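Festcombe Place Names, readme

Version 4, updated in August. Maintained by Gøran Ekström.

What is in the collection

The collection has 3,362 records of local names for farms, creeks, hills and road corners in the Festcombe district. Many of them are not on any printed map. I copied them from old parish notebooks and from letters which people from Sodov and Purnard sent to me. Each record has the name, the older spelling if there is one, the kind of place, and the source.

File format

One text file, columns separated by tabs, encoding UTF-8. Please do not open it in a spreadsheet program without setting the encoding first — the letters with accents will be damaged.

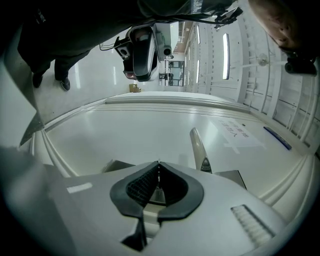

Empty cells mean that the source says nothing. A question mark means that I could not read the handwriting. In 62 records the colour of a hill is part of the name, and there I kept both the old and the new word.

Known problems

The Heinonen notebook has 40 pages with water damage. Names from these pages are marked "uncertain" in the last column. Purnard Creek is in the file twice, under two spellings, and I have not decided yet which one to keep.

Licence

Free to use and to change, also in printed work. Please name the collection as your source. Corrections are welcome, best with the record number in the subject line.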